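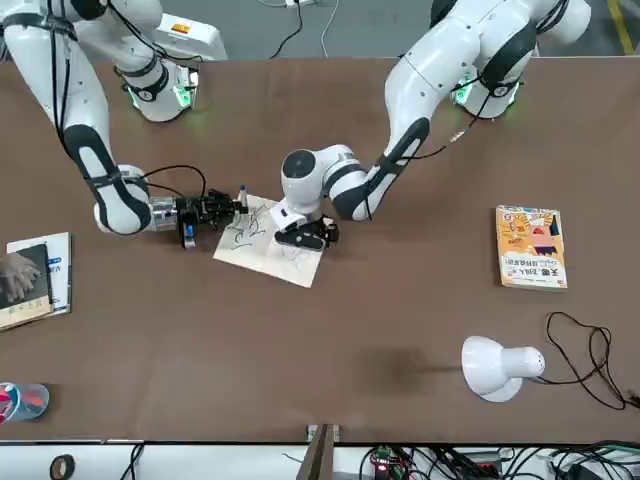
A member in Drosville wrote in to ask whether a term deposit can be used as security for a rental bond guarantee, and whether the interest still gets paid. Yes to both! The deposit stays in your name, the interest lands as usual, and we simply place a hold on the amount being secured until the landlord hands the guarantee back.

## Term deposits at Droltgate Mutual: your questions

**What's the smallest amount I can start with?**

You can open one with $200, and we love seeing small ones. Plenty of our members begin there and add more when the term rolls over.

**Can I add money partway through?**

Not during the term, sorry. You're welcome to open a second deposit alongside the first, though – there's no limit on how many you hold, and each one gets its own maturity date.

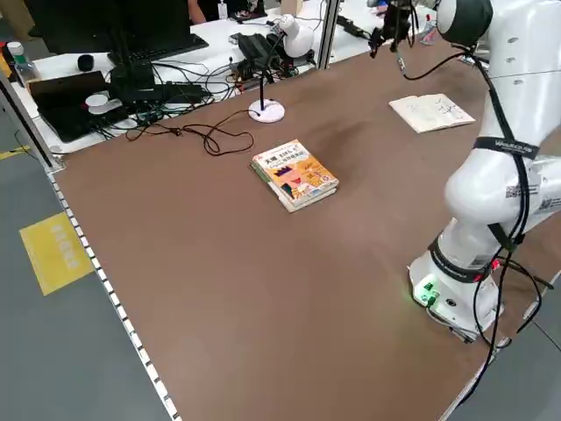

**What happens at maturity?**

We'll write to you before the date. From maturity you have 7 days to withdraw the money, change the term or top it up. If we don't hear from you, the deposit rolls over for the same term at whatever rate applies that day, so it's well worth a quick look at the rates page first.

**Can I break the term early?**

You can, with notice in writing. The interest is reduced depending on how much of the term has gone by, and we'll give you the exact figure before you decide. Ask at the Plidamier branch or send a message through online banking. If the deposit is securing a guarantee, the hold has to be released first.

**How is the interest worked out?**

It's calculated daily and paid at maturity, or monthly if you choose that at the start (a favourite with retirees!). 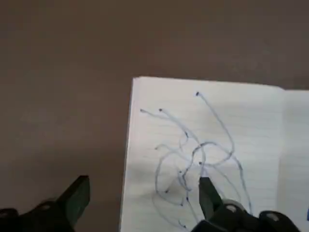 Comparing two terms is easier than most people expect, and it's a great habit to get into. Write down the rate, the length and when the interest is paid for each one. An open notebook like this one does the job nicely, with one term on the left page and the other on the right. Bring it along to your appointment if you like – our staff are happy to work through the sums with you.

**Which form do I need?**

Form 926, for new deposits and for changes at maturity. The Tennant branch keeps paper copies and stays open late on Tuesday.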